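Keep the Repair Counter Open

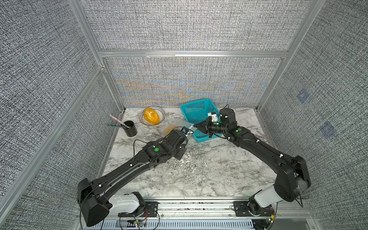 Photo: Ebere Tamuno

The Rosmont library wants to close its repair counter and use the room for storage. I think that would be a mistake, and a cheap one to avoid.

The counter costs the town $2,980 a year. In July it took in 183 items, mostly lamps, toasters and zippers. A new toaster is not expensive, but plenty of people on my street would sooner spend that money on groceries.

The library board says the hours are hard to staff. Then cut the hours. Coltden runs its counter 16 hours a month and still has a line at the door. Titilayo Okoro, who fixed my sewing machine there last winter, told me she would drive over to help us get a schedule like that going.

Storage can go in the basement, where two rooms hold old phone books. Clearing them would take a weekend and a rented truck.

The board votes next month. A petition is at the front desk, and it had 236 names when I signed.

Femi Osagie lives in Rosmont.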